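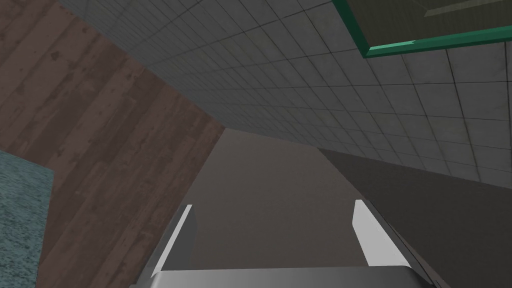 View from behind the gripper in the simulator, fingers open, nothing picked up yet.

43 shares | 16 comments

I coach an after-school robotics club, and for this past season we did nearly everything in Brila, the classroom robot simulator from Stonden. A few of you asked for a real review once we'd lived with it for a while, so here goes (long, sorry, get a coffee).

First, the money. We paid $498 for the club license, which covers every kid plus me for the school year. Our whole budget is $3000 and most of that goes to entry fees and parts, so I thought hard about it! But one decent arm costs more than that and only two kids can crowd around it at a time.

Setup was easy. It ran on our tired school laptops, though I had to turn shadows down on the older ones or the fans screamed. You get a room, an arm, a gripper, and a block-style editor that flips over to Python whenever a kid feels brave. My sixth graders stayed in blocks until June and my eighth graders never touched them.

The thing I love most is the gripper view. Kids always program from the outside camera because it feels natural, and then they can't figure out why they keep missing. Switch to the gripper and suddenly it's all wood planks and gray tile leaning off at crazy angles, and they have to think about which way the hand is pointing. Zuleica Teixeira, one of my eighth graders, did her entire Yoon Challenge run from that view and got our best score of the season, 600 points. She was very calm about it. I was not.

Now the gripes. The rooms are plain, and I mean plain. Big flat surfaces, one color each, with a wood texture or a patch of teal carpet here and there. I don't mind, but the kids who play a lot of games had opinions. Grabbing is also fussy: if the fingers come in a little crooked, the object squirts out sideways, and the grip settings are buried three menus deep. And there's no autosave!! We lost a whole afternoon of work to that one, so teach your kids to save early.

Support has been great, though. I wrote in about a login problem at 9 pm and had an answer before school the next morning.

Rehema Rweyemamu, who runs the club across town, uses Nustia and swears by it. I tried hers for an evening and it's prettier for sure, but it wouldn't run on half our laptops, so that settled it for us.

Four stars from me. We're renewing for next year, and I've already emailed them about autosave (twice).

16 comments | Share this post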